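Drying and sorting wooden chopsticks in a shared kitchen
Project report, Household Materials module
Tamsin Gilchrist
January

1. Why this topic

The shared kitchen at Oltotton goes through a lot of wooden chopsticks. They get washed, thrown wet in the drawer, and after a while they smell and go grey at the tips. Then somebody buys a new pack. I wanted to know if the way they are dried makes any difference, and if pairing them up by eye is good enough or if you need to measure.

Two questions, then:
– does drying flat on a towel leave them straighter than standing them in a jar?
– how long does sorting into pairs take, and how many end up without a partner?

2. Materials

100 wooden chopsticks, light brown, plain, no paint or lacquer that I could see. All from the kitchen drawer, so mixed ages. Terry towel. Glass jar, the tall kind. Ruler, kitchen scale, notebook. Warm water and ordinary dish soap.

The scale only reads whole grams so weighing one stick at a time was useless. Weighed the whole lot dry and got 887 g, but that was in the big steel bowl and I forgot to subtract the bowl. Left the number in because it is in my notebook. Do not use it for anything.

3. What I did

Washed everything in one go, rinsed, shook off. Half in the jar, tips up. Half flat on the towel in rows, not touching if possible. Left overnight with the window shut. Next morning at 8 I checked each one by rolling it on the counter – if it wobbled I wrote "bent", if it rolled clean I wrote "ok". Crude but quick.

Problem: I did not do the rolling test before washing. So I can't say which ones were bent already. My lab partner pointed this out after, it is a fair point. Should of been step one.

Sorting came last. Put the sticks down on the towel, matched them by length first, then thickness at the top end, then color.

4. Results

Jar group: the thick ends were still damp in the morning, water had run down and collected in the bottom. Towel group felt dry all the way. No smell in either but one night is probably too short for that.

Bent sticks turned up in both groups. More in the jar, but see the problem above.

Sorting: 95 of the 100 could be matched or at least had a close enough partner when I counted three-of-a-kind piles as matched. The other five were odd lengths, one had a chewed tip.

5. Sorting on the towel

Length is the thing that decides a pair, more than color. Two sticks can look the same until you line up the thick ends and one tip sticks out past the other. The towel helps because nothing rolls away, but it has to be smoothed flat first. On a teal towel with creases like this one the light wood is easy to spot, and the sticks lie nearly parallel without much fuss, but a bowed one like the long one between the blue pads won't line up with anything properly. 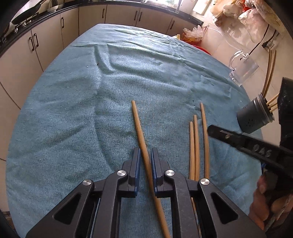
I would put bowed sticks in their own pile from the start next time. They slow everything down and you keep picking up the same one.

6. What I would change

Rolling test before washing. Mark the thick ends with pencil so the groups don't get mixed. Check at noon as well as in the morning. Subtract the bowl!! And try a rack, the kitchen at Isonton has one that holds them sideways and I never got over there to borrow it.

For now the drawer has a folded towel in it and a note asking people to lay sticks flat. The five odd ones are in a cup by the stove for stirring.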